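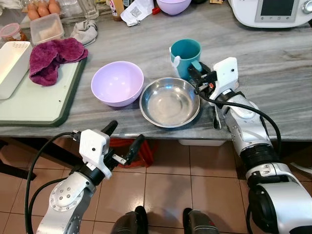
Sulastri Pangaribuan asked, after the first session, whether it would not be quicker to move the arm by hand and skip the remote control altogether. For a single arm and a single motion, it often is. These notes go over both methods and say which one the lab exercise calls for.

Unit 4: Teaching a Task by Demonstration
Course notes, September

1. Two ways to demonstrate

In hand guiding, the teacher holds the arm and moves it through the task while the joint positions are recorded. The teacher feels the weight of the arm and knows right away when a joint is near its limit. The drawback is that the teacher's own hands and body end up in the camera view, and the finished policy will never see them there. Guiding two arms at once is also hard for one person.

In remote control (teleoperation), the teacher works a separate set of controls and the arms follow. The cameras record only what the robot will see later. The cost is touch. Most beginners squeeze too hard, or stop short of the object and correct two or three times.

2. What to record

Each demonstration is one episode. Save the joint positions, the gripper opening and all camera streams on the same clock. Check the clock before you start -- a late camera stream spoils the whole episode.

Picking up a mug by its handle is a good first task. Approach slowly, line up the fingers, close, and wait a moment before lifting. If only one arm is needed, keep the other one open and still. Idle wandering in the spare arm gets learned along with everything else.

3. Working in a real kitchen

A home kitchen is narrow and full of things that were not put there for the robot. Leave them. Walk the route yourself first and look for cloths on the floor, chair legs and hoses.

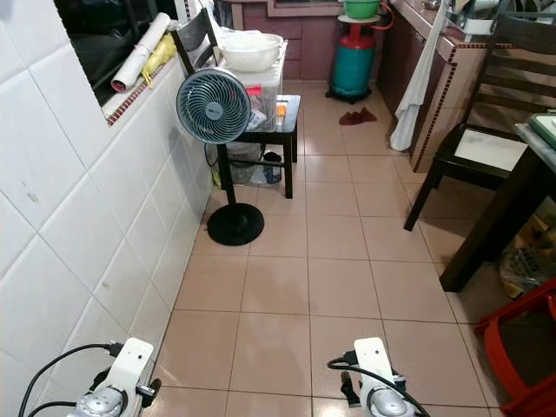 Figure 2. Both grippers in a kitchen corridor, fan and stool at left, counter at right.

4. Lab exercise

Each pair records 17 episodes of the mug task by remote control. Move the mug a little between episodes. Keep failed attempts in a separate folder and mark where they went wrong. The shared set from the Dallier group has 704 episodes, 108 of them marked as failed -- read the labels before you mix it with your own.

Send questions on file format to Retno Chin. Lab opens at 9 a.m.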